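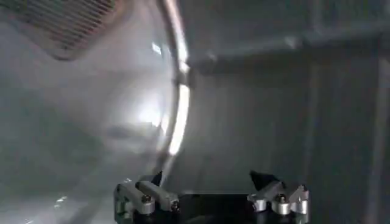
Présentation du jeu de données

Fuleo est le jeu de démonstrations enregistré par le club de robotique Ulgate pendant l'année scolaire. Il sert de base aux projets de manipulation des étudiants de deuxième année et à l'épreuve interne de juillet. Le présent fichier décrit la version courante, son organisation et ses défauts connus. Il remplace l'ancien LISEZMOI, dont les chemins ne sont plus valables.

Responsable des données : Noémie Besnard
Acquisition : Unnur Kragh, Nia Llewellyn
Relecture des annotations : Hrefna Bach
Encadrement : Heiðrún Vídalín

Contenu

Le jeu compte 426 épisodes téléopérés. Chaque épisode occupe un répertoire et contient :

– la vidéo de la caméra de poignet, encodée en H.264 ;
– les positions articulaires et l'ouverture de la pince, dans un fichier Parquet ;
– la consigne en langage naturel, en français, dans consigne.txt ;
– un fichier meta.json (opérateur, poste, issue de l'épisode, version du logiciel).

La durée d'un épisode est plafonnée à 2000 pas de temps. Les épisodes interrompus par ce plafond sont conservés, avec le champ issue fixé à « tronque ». Ils ne doivent pas être comptés comme des échecs.

Matériel

Pince à deux doigts, articulations métalliques apparentes sur base noire, embouts noirs en pointe. La caméra est solidaire du poignet et voit les deux embouts. Sa mise au point est fixe et réglée sur la pince ; l'arrière-plan peut donc être très flou, y compris lorsqu'il est proche. Aucune correction de netteté n'a été appliquée.

Le logiciel d'enregistrement, Arik, est développé par le club. La version utilisée est inscrite dans meta.json. Les épisodes des toutes premières séances ont été convertis depuis l'ancien format ; leur champ version porte le suffixe « -conv ».

Format des données numériques

Les angles sont en radians, les temps en secondes depuis le début de l'épisode. L'ouverture de la pince est normalisée : 0 pour fermée, 1 pour ouverte. La colonne action contient la consigne envoyée au bras, la colonne etat la mesure lue sur les codeurs. Les deux sont rééchantillonnées sur l'horloge de la caméra par interpolation linéaire, sauf l'ouverture de la pince, pour laquelle on garde la dernière valeur connue.

Découpage

Le découpage entre apprentissage, validation et test est fixé dans splits/zoega.json, du nom de la salle Zoëga où il a été établi. Il est fait par séance et non par épisode, afin que deux prises consécutives au même poste ne se retrouvent pas de part et d'autre. Merci de ne pas le régénérer. Les résultats affichés au tableau du club ne sont comparables qu'avec ce fichier.

Annotations

Les segments (approche, contact, retrait) ont été posés à la main, soit 2791 segments pour l'ensemble du jeu. Hrefna Bach a relu la totalité des segments de test. Ceux d'apprentissage n'ont été relus que par sondage, et la frontière entre approche et contact y varie de plusieurs images selon l'annotateur.

Défauts connus

1. Reflets. Les surfaces en acier inoxydable produisent des taches saturées dans l'image. Un détecteur de contours réglé sur des scènes mates y trouve de faux bords. Le script outils/saturation.py calcule un masque par seuillage ; il est fourni sans garantie.
2. Contraste. Une même image peut réunir une paroi claire et une zone nettement plus sombre. L'exposition automatique était active et les paramètres n'ont pas été enregistrés.
3. Synchronisation. Sur 12 épisodes, le flux articulaire est décalé par rapport à la vidéo. Leur liste figure dans listes/decalage.txt – à exclure pour tout apprentissage par imitation.
4. Consignes. L'orthographe n'est pas normalisée, et certaines consignes désignent le même objet par des mots différents.

Utilisation

Installer les dépendances avec pip install -r requirements.txt, puis lancer python verifier.py --racine CHEMIN. Le script contrôle les sommes de hachage et signale les répertoires incomplets. Prévoir un disque local : la lecture depuis le partage réseau est trop lente pour l'entraînement.

Conditions

Usage réservé aux membres du club et aux étudiants inscrits au projet. Toute redistribution passe par Noémie Besnard. Les corrections d'annotation se proposent par demande de fusion, un épisode par commit, avec l'identifiant de l'épisode dans le titre.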